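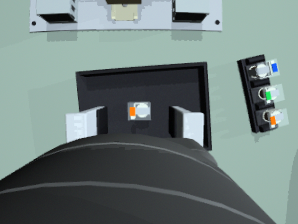 **Izzati Hutapea**

### Arm faults on "contact" after letting go of the part, touching nothing

I have an arm that has developed a fear of open-topped containers and I'd like to cure it before February is over.

The setup is a relay swap cell, all in simulation so far, running Derese with the Flalutix controller plugin. We call it Sendstead after the building it will eventually live in, if it ever earns a building. The job is dull in the way good automation should be dull. Pull a relay out of the panel, put it in the black bin, fetch a spare from the holder, press it into the socket, go home.

The pull works. The carry works. The arm lowers the relay into the bin, opens the fingers, the relay sits on the floor of the bin like it's supposed to, and then the whole thing freezes with

```
FAULT 476: unexpected contact, finger_R
protective stop, manual reset required
```

The fingers are open at that point. I have gone in and looked from the wrist view more times than is healthy, and I can't find either finger touching the relay. I've also drawn the contact points from the physics engine as big red dots. There's one cluster where the relay meets the floor, and none on the fingers.

I ran it 100 times overnight and it faulted in 58 of them. If it failed every time I would at least know what kind of day I was having.

What I've tried:

- Raised the contact threshold. Same fault, same step.
- Opened the fingers slower.
- Added a 2 second pause before retreat. It now faults after a nice rest.
- Swapped to a different color of relay, out of superstition. The arm isn't prejudiced.

The colors are only relay types for the sorting logic and shouldn't touch anything physical. Wide view of the cell, in case the layout matters:

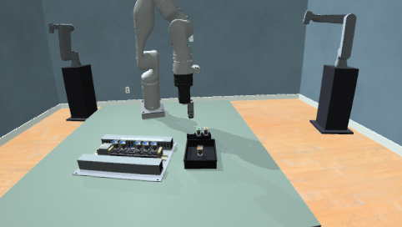 *Sendstead cell, main arm and bench, orange relay in the bin.*

The two arms at the back belong to other stations and aren't doing anything in this program. I did try deleting them. They went without a fuss and the fault stayed.

My real worry is what happens when this goes onto hardware. My supervisor's suggestion is to mask 476 during the bin step "for now," and I have met "for now" before. Masking a contact stop while the hand is down in a hole seems like how you end up buying a second hand.

---

**rungbolt**

Had something like this on an older version. Reinstall the plugin and clear the cache folder. Also check your units, people always have millimeters where they should have meters.

> **Izzati Hutapea**
> Reinstalled, cleared, thanks. Units are fine. If they weren't, the bin would be the size of Flerncombe and I think I'd have spotted it.

> **rungbolt**
> Worth a try. You could also just mask it like your boss says, it's only a sim.

---

**parallel_jaw_pete**

Please don't mask it. The sim is where you want to be annoyed by this.

You've got two separate ideas of what "contact" means in there. The red dots come from the physics engine, and they're telling you the truth, which is that the relay is resting on the floor and the fingers aren't resting on anything. But 476 isn't raised by physics in the Flalutix plugin. It comes from the safety monitor, which keeps its own simplified copy of every object and complains if a link of the robot is inside one of them. That's also why your threshold did nothing. The monitor doesn't measure force, it checks overlap.

Now go look at the simplified copy of your bin. I'd put money on it being a convex hull. The importer makes one by default for anything without its own collision mesh, and the convex hull of an open box is a brick. As far as the monitor is concerned you are posting the hand into a solid black brick and then acting surprised.

"But then it should fault every time," you'll say. The monitor ignores overlap with the drop target while an object is attached, so you can get in. Once the gripper reports open, the relay detaches and the exemption ends. If the retreat has already cleared the rim before the next monitor tick, you get away with it. If not, 476. Your pause should have pushed it to failing every single time, by the way. Did you count after adding that?

To fix it:

1. Turn on *Show monitor geometry* (it's a different checkbox from *Show contacts*, and in a different menu, for reasons lost to history).
2. Replace the bin's monitor shape with five boxes, a floor and four walls. Don't decompose the mesh automatically, you'll get a lumpy thing with slivers across the opening.
3. Do the same check on the relay holder. It has a fiddly outline, and that sort of part hulls badly too.
4. Leave 476 switched on.

And one thing you didn't ask about. In your close-up the right finger is standing pretty near the right wall of the bin, with the bin at an angle to the hand. Once the walls are modeled properly you may get some honest 476s from that. Either open the fingers less for the release or turn the wrist to line up with the bin.

> **Izzati Hutapea**
> It's a brick. I turned on the checkbox and there was a solid purple brick with my gripper buried in it.
>
> And no, I hadn't counted after adding the pause. I watched three runs, saw three faults and went to get lunch.
>
> Five boxes are in. Ran another 100 and got 2 faults, both finger_R against the wall, so you were right about that as well. I've reduced the opening at release and will line the wrist up tomorrow. The holder was also a brick, though a shorter one.

---

**mothlamp**

Same fault here with a drawer instead of a bin. Does the five boxes thing work if the drawer moves?

> **parallel_jaw_pete**
> Yes, parent all five to the drawer link and not to the world. Ask me how long my drawer left its walls behind every time it opened.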